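4.2 Time alignment and wrist-view filtering

The recorder writes each wrist stream with the timestamps assigned by its own device clock. In early trials the drift between two streams was small within a single episode but accumulated over a session, and by the end of the longer sessions the image and pose tracks no longer agreed during fast motions. Grurnex therefore treats alignment as an estimation step and runs it before any episode is cut.

For each stream we compute an angular rate signal from the visual odometry and a second one from the inertial readings. The two are resampled to a common rate and the offset is taken at the peak of their normalized cross-correlation. A linear drift term is then fitted over windows of 40 seconds. Windows in which the tool is nearly still carry little information and are dropped from the fit. If fewer than 13 windows survive, the session is flagged and the offset is set by hand in the Kusuma viewer.

Finger opening is recovered from the images. We fit a two-parameter model of the fingers in the undistorted view, initialized from the previous image, and reject the fit when the residual along the finger edges exceeds a fixed threshold. Rejected samples are filled by linear interpolation up to a gap of 90 milliseconds. Longer gaps end the episode. An earlier version interpolated across gaps of any length, and policies trained on that data tended to close too soon - the opening signal had been smoothed through the contact.

The second filter concerns what the wrist view contains apart from the tool. Large near-field surfaces such as chair backs and table tops occupy much of the fisheye image and supply most of the features tracked by the odometry. When such a surface has a fine repeated texture, feature matches jump by one period of the pattern and the pose estimate slips sideways. We detect this by testing each match against its neighbors under a local homography and masking regions where the second-best match lies within a small margin of the best. The mask is held for five images to avoid flicker. People in the background are blurred before export, and blurred areas are excluded from matching. 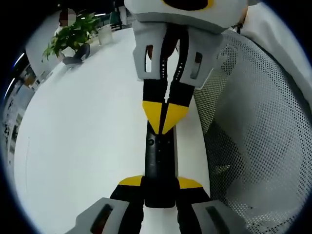
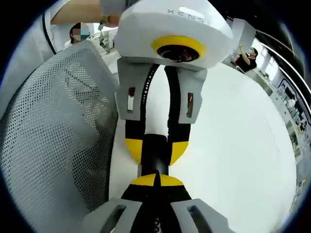 Figure 4. Wrist views used in testing the texture mask. In both, a perforated gray mesh chair back lies beside a smooth white surface, and the gripper fingers take up the middle of the image.

4.3 Episode selection

After alignment and filtering, the set contains 828 episodes. Labels for start and end were placed by one annotator and checked by a second. Where the two differed, the later start and the earlier end were kept, which shortens episodes slightly but removes idle motion at both ends. Episodes in which the masked area covered more than half of the usable image circle were kept for the odometry tests in Section 5 and left out of policy training. The split into training and held-out data is made by session, so that no session contributes to both.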